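Canwood Supper Club: Questions We Get a Lot

How do I sign up for a supper?
Send us a note through the sign-up page and tell us how many seats you'd like and whether anybody at your table can't eat something. We write back to every single person (it can take us a few days, so please bear with us!). Our December supper has a dumpling and bun menu, and it always fills up first. 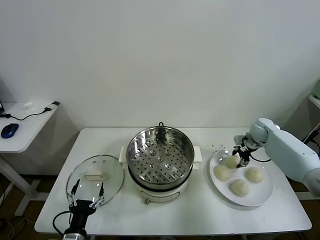
What does it cost, and can I bring the kids?
Kids are so welcome, and anyone under 7 eats free. We keep the price the same all year, and you'll find it on the sign-up page.

Where do I park?
The lot on Tremblay Street is easiest, and it's a short, flat walk from there to our side door. 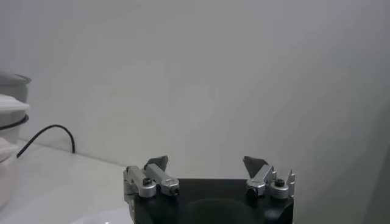 Aarti Khurana
Supper Host, Canwood

I've been hosting these evenings for a good long while now, and my best advice is to come hungry and sit next to someone you don't know. Brayan Cuadros looks after the seating, so if you need a chair near the door or a bit more elbow room, just tell him when you arrive. 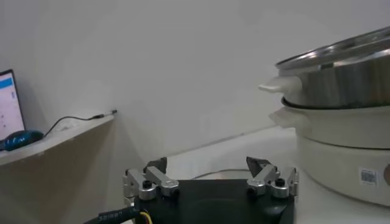
What time should we get there?
Doors open at 6 p.m. and we sit down at 6:30, so come a little early if you'd like to say hello first.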